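9th April

Notes on the desk basket, mostly so I can find the numbers again in May when I do the second one.

The problem was paper. Mail, receipts, warranty cards and the Flurnum manuals had been sharing one corner of the table with cables and a stapler. I had been using a stack of cardboard trays from Jornent, and the bottom one sagged after a winter of holding catalogs. Cardboard takes up moisture and creeps under load. I weighed the contents before throwing the trays out: 1,405 grams, of which 853 grams turned out to be recyclable on the spot.

The replacement is a black wire mesh basket, rectangular, open at the top, with a square grid. I considered three other types. Solid plastic bins collect dust in the corners and have to be washed. Fabric bins fold inward when half empty. A drawer insert would have been the tidiest, but this table has no drawer, and I did not want to hang one under it.

Mesh has its own drawbacks. Pens go through a coarse grid point first and leave marks on whatever is below. Paper clips do the same. Anything smaller than a grid opening needs an inner container, so I keep those in a Toom tin with a screw lid. The tin is too tall to stack but fits beside the envelopes. 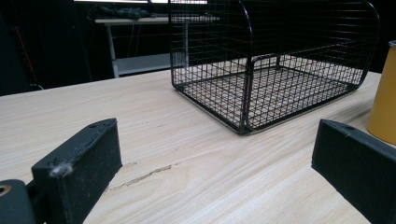
Placement took longer than choosing. My first position was flush with the left side of the table, where it got in the way of my elbow when writing. The second was behind the monitor, where I forgot it existed for a week and the mail went back to piling up by the door. It needs to be within reach of a seated person and outside the area where the forearms rest. On a table this size that leaves a fairly small zone toward the back.

The other question was scratching. Coated wire is fine until the coating wears through at a corner, and then it is a small steel point on wood. Kavinda Khan suggested felt dots. I tried them and the adhesive let go after a few days of sliding the basket around. I now lift it to move it - slower, and free.

For the finish I use Garnedness oil, thin coat, wiped off after 20 minutes, along the grain. Two coats were enough. I sanded lightly with 1,000 grit between them. Don't put the basket back the same evening, or the wire will print a grid into the surface. I left mine off for two days.

Current rules for the basket:

- Unopened mail goes in flat.
- Receipts go in an envelope, one per month.
- No cables.
- Emptied when the paper reaches the rim.

The cable rule has been broken twice so far, both times by me. The second basket will be for cables.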